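Maglaya Desk Cup – Small
Pen and marker holder by Cuvura

Home > Office > Desktop Storage > Cups and Trays

Availability: In stock
Ships from: Hutambridge warehouse
Colors: Pale Aqua, Sand, Charcoal

Product details

The Maglaya is a plain round cup for pens, pencils and markers. It has straight sides, an open top and no dividers. The small size is meant for people who keep a few things within reach and put the rest in a drawer. If you have a full set of markers or long rulers, order the large size or the Markumska tray.

The finish is matte on all colors. It does not show fingerprints much, but pencil lead will leave gray marks on the inside over time. These come off with dish soap and a soft brush. Do not use scouring powder. The cup is not sold for food or drink.

Each cup comes with a felt pad for the base. Peel off the backing and press the pad down for a few seconds. You can leave it off if the cup will stand on a desk mat.

Sizes

Small – pens, pencils, slim markers
Large – thick markers, scissors, short rulers

Cups are sold singly or in packs of 3. Packs are one color only. If you want mixed colors, add single cups to your cart. 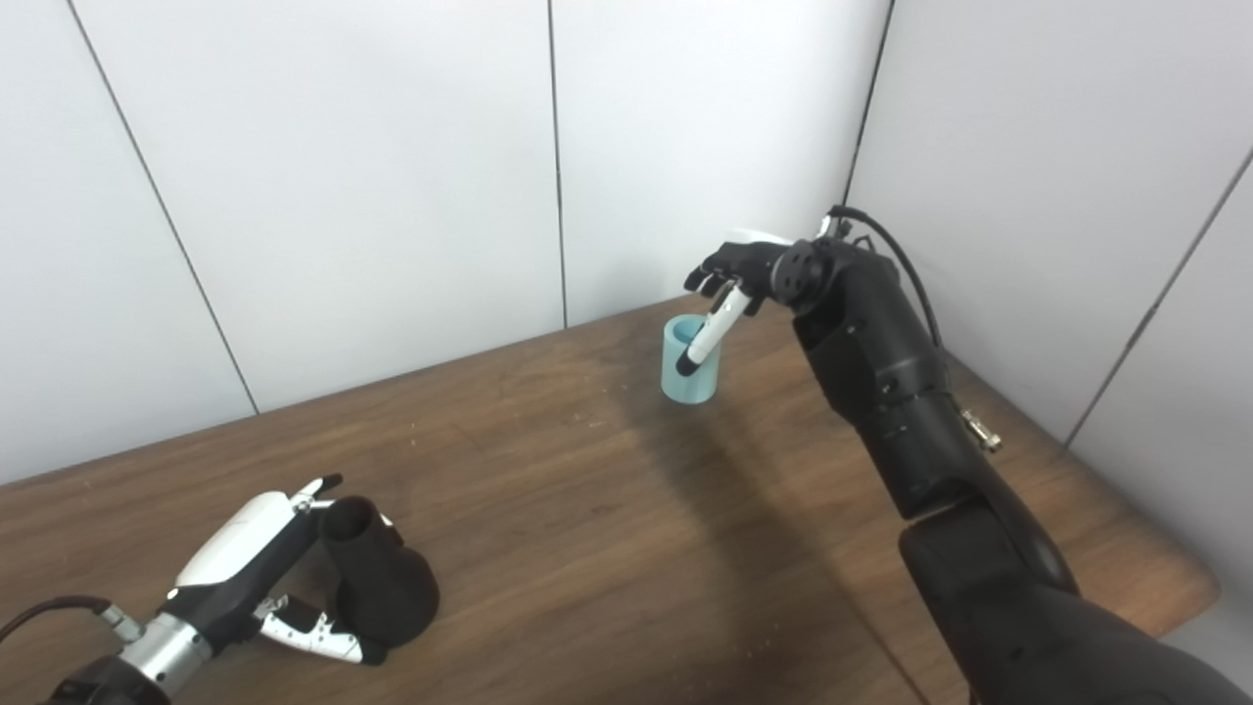
Slim markers should be stored with the cap on. Whiteboard markers last longer lying flat, so for those we suggest the tray.

Shipping and returns

Orders leave the warehouse within 2 working days. Unused cups can be returned for a refund if the felt pad has not been stuck on. Chipped on arrival? Write to us within 7 days with your order number and we will send another one.

Customer reviews

Adeel Cheema
Bought the sand one for the phone table in the hall. Good size for that. The felt pad was a little off center but it holds.

Seraina Ortner
Smaller than I expected, my own fault for not reading the sizes. Kept it for pencils and ordered the large – both are fine. Color matches between the two.

Bheki Coetzee
Had mine since February. Washes clean. Would like a dark green.

Related items: Maglaya Desk Cup – Large, Markumska Tray, Replacement Felt Pads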